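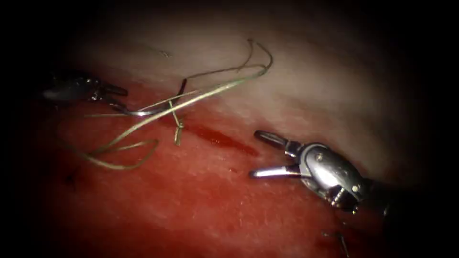

Setting up your anime watchlist in Saso

1. Open Saso and select Library, then New List.
2. Type a name for the list. Names can have up to 26 characters.
3. Choose Sub or Dub as the default audio. You can change this later for a single series.
4. Select Import if you already keep a list in Ruria. Save the Ruria file to your device first.

Note: One list holds up to 140 series — movies and specials count as one each.

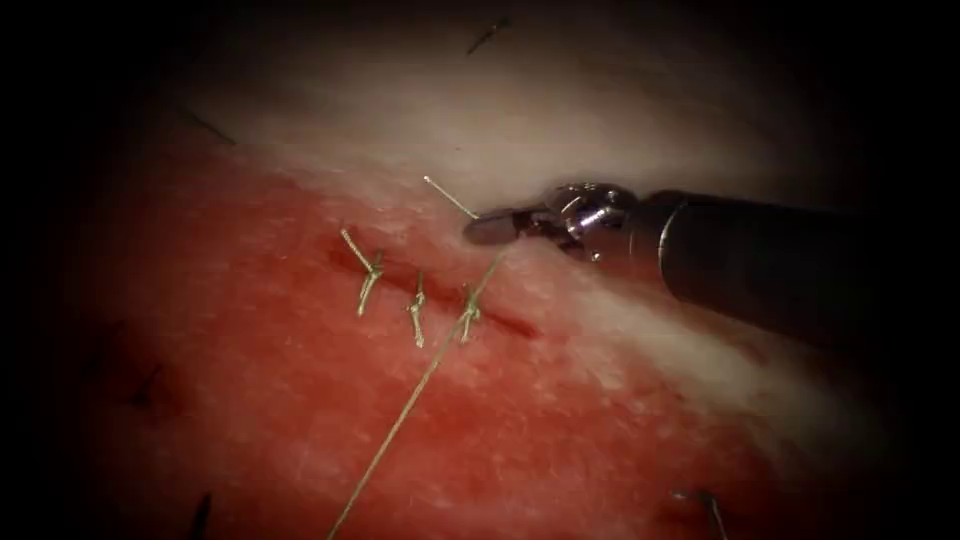 Reading time: 9 min

5. Turn on Group Seasons to keep sequels under the first title.
6. Select Save.

Caution: Deleting a list also deletes its episode progress. Export a copy before you delete anything.

If the import stops with error 1173, the file has a title with no episode data. Remove that line and import again.

Last updated Thursday, May 11, 2023, by Berenice Camacho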